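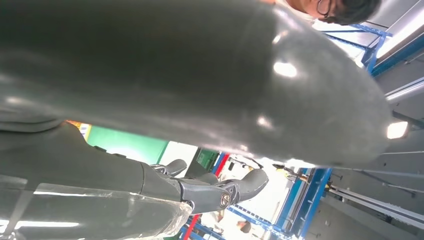

How long should I wait before sanding joint compound in a cold basement?

Wait until the whole patch has turned one even color, and in a cold basement that usually means two days per coat. If any spot still looks darker than the rest, leave it alone.

kdarko
Posted September 18, 2020
To add some detail to my question: the room is 705 square feet and I'm using premixed all-purpose mud. The bag stuff was sold out at the store. First coat went on over paper tape. The can says 24 hours but the inside corners are still dark.

aba_sarpong
The 24 hours on the label assumes a heated room with moving air. Two days is normal for you. Corners take longer because the mud is thicker there. Do you have a dehumidifier?

kdarko
An old one. It runs but the bucket fills slowly.

Nartey_T
I disagree with waiting on it. Get setting-type compound for the tape coat and you can recoat the same afternoon. It hardens by chemical reaction, so cold slows it down but doesn't stall it the way it does premixed. I did my whole basement in March with it.

aba_sarpong
Setting-type is fine if you're fast. For a first job I wouldn't. It's hard to sand and once it starts to go in the pan you throw the batch out.

Nartey_T
Mix smaller batches then. And don't sand the tape coat at all, just knock the ridges off with a knife.

araba.z
Agree on the knife. Disagree on speed. I rushed a second coat over damp mud and the seams shrank. You could see every one after paint and I had to skim them again.

kdarko
Would a space heater help?

hjbae
Some, but don't point it straight at the wall or the surface dries first and cracks. Warm the whole room and put a fan in the doorway. Keep the dehumidifier going with the windows shut.

kdarko
OK. Fan is on, heater is in the middle of the room. I'll check the corners tomorrow night and stick with premixed for the next coat.

Nartey_T
Your call. Thin coats at least.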